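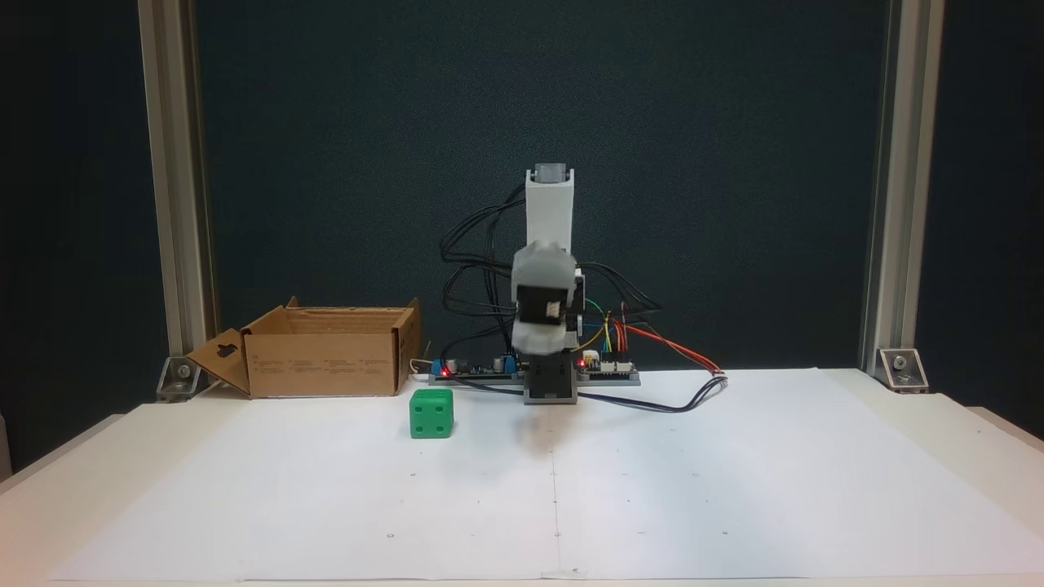
Barry Entwistle wrote in to ask why the failed runs are thrown out at all, when a policy that has never seen a miss has no idea what to do after one. They aren't thrown out. They are kept in a separate folder and left out of the first training pass. The reply is set out in full further down, under Misses.

Bench 2: white arm, open carton, green foam die.

Wilum bench log, gallery and notes
Last updated 27 Nov 2019
Maintained by Yogesh Gautam

Introduction

Wilum is a small pick-and-place project. The arm is a hobby-class unit driven by servos, with a gripper on the front. The aim is to teach it one job from recorded examples: pick up a foam die from the paper and drop it in a carton. No motion is scripted. An operator drives the arm through the job, the joint positions and the camera stream are written to disk, and the pairs are used later to fit a model.

The gallery is kept so that anyone repeating the work can set up a bench that matches the data. Most of the trouble in November came from small changes to the bench that were not written down.

Notes to the bench

Arm. Light plastic links, black servos. The base stays in one spot for a whole block of runs. If it is bumped, the block is closed and a new one is started with a new home pose.

Electronics. Boards are laid out in a strip behind the base, with jumper leads out to one side. Red LED on the blue board at the left end, a second one on the microcontroller board. Check the leads before each block. A loose signal lead gives a twitch in one joint that is easy to miss by eye and very plain in the log.

Cables. The black cables loop wide of the column. Tying them tight was tried in the first week and dropped, as the bundle pulled on the upper link at full reach and the recorded positions drifted from the commanded ones.

Carton. Brown corrugated, flaps open, to the left of the arm. The flaps are left on. Chelsea Wainwright wanted them cut off so that the opening would be easier to hit, and a short block was recorded that way. The model trained on it would not transfer to a carton with flaps. The block is still on the server, marked C.

Die. Green foam, darker green pips. Foam does not roll far when dropped and does not mark the gripper. The pips give the camera something to track when the die turns.

Surface. White paper over a white top. The sheet has a crease down the middle. It is used as a rough guide for placing the arm, but it should not be relied on, as each new sheet is folded a bit differently.

Uprights. Aluminium extrusion at the two back corners, bolted to brackets at the foot. Backdrop is dark teal-grey. It was chosen after a light one made the arm hard to separate from the background in the side view.

How a run is recorded

The operator moves the arm to the home pose and starts the recorder.
The die is placed by hand inside the work area. Position is read from a printed list, so that the operator does not drift toward the easy spots.
The operator drives the arm to the die, closes the gripper, lifts, moves to the carton and releases.
The arm goes back to home and the recorder is stopped.
The run is tagged: good, miss, or void.

Void means the record itself is faulty: dropped frames, a hand in view after the start, a servo reset. A miss is a clean record of a bad attempt. The two were mixed together in the early blocks and had to be sorted again by Pirjo Aaltonen, who went through every clip. The tag is now set straight after the run, before the next die position is read out.

Totals

Recorded: 2303
Tagged good and used in the first training pass: 1073
Operators: 3

The gap between the first two figures is larger than planned. Much of it is void runs from the Castano recorder, which stamped the frames when they were saved and not when they were taken. Under load the video fell behind the joint data, and the gripper appeared to close before it reached the die. The fault can be corrected when the lag is steady. It was not steady, so those blocks were retired. The Clegg recorder stamps both streams from one clock and has been used since.

Operator style

The operators do not drive alike. One comes straight down on the die. Another comes in low from the side and slides the last bit. Both work. Averaged together they give a path that does neither, and the first model would stop just short of the die and hover. Splitting the data by operator cured the hover but left each half thin.

The current rule is a straight descent for all operators. Side approaches are recorded in their own block for later use. Speed is left to the operator, within limits. Runs with a long pause in the middle are tagged good but flagged, as the model picks up pauses very readily and will sit still over the die if it has seen enough of them.

Misses

In answer to Barry Entwistle. A miss on its own teaches the wrong thing when the model is fitted by copying. It sees the gripper close on air and learns to close on air. What is useful is the part after the miss, if the operator recovers: open, back off, line up, try again. In the old blocks the operator stopped the recorder as soon as the pick failed, so that part was never captured.

Since block K the operator carries on after a miss and finishes the job. The run is then tagged as a recovery, and the failed approach is trimmed before training. There are not many of these yet. A second method, starting the run with the gripper already in a bad spot, gives the same kind of data faster and will be tried in the next block.

Known faults in the data

Blocks A and B: home pose not logged. Can be read from the first frame of joint data, with some error.
Block C: carton without flaps. Do not mix.
Block F: paper changed partway through. Colour balance shifts between the two halves.
Block H: lamp on the left was off. Shadows fall the other way. Kept, as a bit of variety in the light does no harm, but it should not be used for testing.
Block J: supply voltage low. The shoulder sags at full reach. Joint readings are correct, commands are not.

Planned

Second die in another colour, same foam.
Carton moved between runs, within a marked area.
A Trostar gripper pad in place of the bare plastic. Grip on the foam is adequate but the die turns in the jaws if it is picked up near a corner.
A held-out set, recorded by someone who has not seen the printed list.

Comments

Barry Furnival
Do you log commanded and measured positions, or just one? We only kept measured on our rig and have regretted it.

Yogesh Gautam
Both, from block D on. Before that, measured only. The model is fitted to the commanded values. With measured values as the target the arm never quite pushes hard enough to hold the die, as the squeeze is in the difference between the two.

Barry Furnival
Makes sense. Same effect here on a lid-closing job.

Chelsea Wainwright
For the record I still think the flaps are a nuisance. The right one stands up and the gripper has to clear it. Could the list include a few runs with it folded down?

Yogesh Gautam
Yes. Put it in the block notes and use a new letter.

Pirjo Aaltonen
Please add the tag rules to the sheet at the bench as well. Recoveries are being tagged as good in block L and I am changing them by hand.

Barry Entwistle
Thanks for the long answer. One more on the trimming: is the cut made by eye or from the log?

Yogesh Gautam
From the log. Cut at the frame where the gripper starts to reopen, then checked by eye.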